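Warum hat dein Sporthemd so viele kleine Punkte?

Hast du dein Sporthemd schon mal ganz nah vor die Augen gehalten? Mach das mal! Von weitem sieht der Stoff glatt aus, aber aus der Nähe entdeckst du oft ein richtiges Muster: Punkte, winzige Rauten, manchmal kleine Zacken.

Fäden, die sich umarmen

Fast jeder Stoff besteht aus Fäden. Es gibt zwei berühmte Arten, daraus Stoff zu machen. Beim Weben laufen die Fäden über Kreuz, immer drüber und drunter -- wie bei einem geflochtenen Korb. Beim Stricken wird der Faden zu Schlaufen gelegt, und jede Schlaufe hält sich an der nächsten fest. Diese Schlaufen heißen Maschen.

Viele Sporthemden sind gestrickt, nur eben mit superfeinen Maschen und von einer Maschine. Deshalb kannst du sie so schön in die Länge ziehen, und wenn du loslässt, flutschen sie wieder zurück!

Und wozu die Muster?

Manche Sportstoffe haben beim Stricken winzige Lücken bekommen. Durch die kann Luft hinein und warme, feuchte Luft hinaus. Das ist toll, wenn du rennst und schwitzt! Andere Muster sind einfach nur Schmuck. Ob dein Hemd echte Löcher hat, findest du leicht heraus: Halte es gegen das Fenster. Siehst du Lichtpünktchen?

Stoff macht Falten

Ein Blatt Papier knickt, wenn du es zusammenschiebst. Weicher Stoff macht lieber runde Falten. Oben auf der Falte kommt viel Licht an, tief drinnen nur wenig. Darum kann ein Hemd, das nur eine einzige Farbe hat, auf einmal hell und dunkel zugleich aussehen. Verrückt, oder?

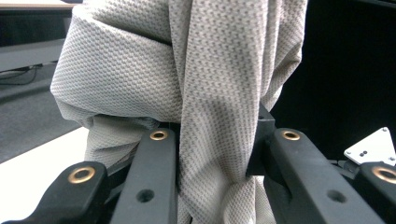
Hellgrauer Stoff mit feinem Muster: In den Falten wirkt das Grau dunkler.

Probier es aus!

Du brauchst 2 Stoffe, zum Beispiel ein Sporthemd und ein Geschirrtuch, dazu eine Lupe.

Schau dir beide Stoffe mit der Lupe an und male die Muster auf. Zieh dann vorsichtig an jedem Stoff, erst längs, dann quer und zum Schluss schräg. Welcher gibt mehr nach? Knülle danach beide zusammen, zähle bis 11 und lass los -- welcher hat jetzt mehr Knitter?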